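Subject: Re: [marin-habits] Restarting the 11-week habit plan
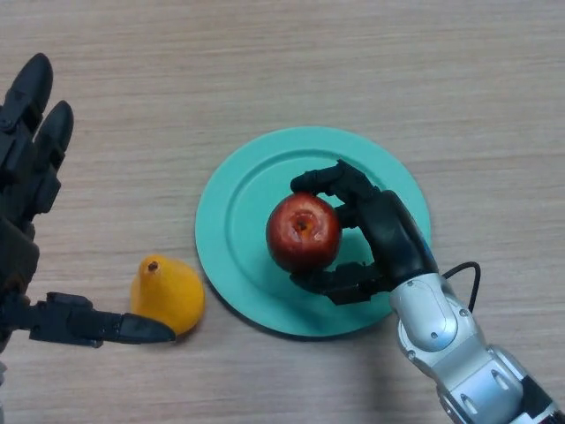 Teal plate and fruit on the table

> I dropped out of the Loda plan in week four. Do I have to
> start over, or can I pick up where I stopped?

Pick up where you stopped. I missed most of April and went back in at week five. The weekly sheets don't depend on each other until the review in week nine.

If writing every day was the problem, cut the morning page to 294 words. Mine was 2000 when I began, and that was too much before work.

The sheets are in the Marín folder. Use the newer set, the old one has the wrong dates.

Zetar group list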